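The Kilard Bench

Under the terms of the Csizmadia bequest, the contents of the Kilard workshop were to be sorted, entered in the register and conveyed to Gindton before the end of March. The Office of Inventories at Skullstead accepted the duty in writing. The register was found to contain 376 lines, of which the final 30 had been left blank in the testator's own hand.

The officer assigned to the matter arrived on a Tuesday and was shown to the long white table. She had been instructed to record each article by its nature, its condition and its intended use. The first two headings presented no difficulty. Under the third she wrote "not known" so often that her wrist began to ache, and she applied to Skullstead for permission to use a ditto mark. Permission was refused.
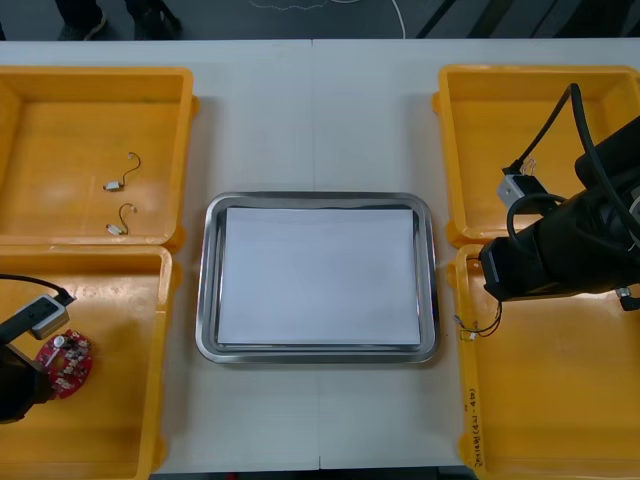 The Kilard bench, with the yellow bins and the steel tray between them.

Line 347 was the first of the blank ones. She entered there the two short cables, each with its wire bent like a hook, and on the line following, the round red circuit board. The bequest stated that whatever was set down in the last lines should be kept together "as they were kept by me." No schedule explained how that had been.

She wrote to Gindton for guidance. The reply, bearing the reference 3464, advised that the testator had worked in the room each evening until nine and had never been heard to say what he was making. It enclosed a receipt for his lamp and requested its return.

The officer read the letter twice. She then took up the register and, under intended use, beside the red board, wrote "evenings." She considered whether the entry would be permitted. The light over the table had a slight hum. She blotted the line, turned the page and went on to the cables.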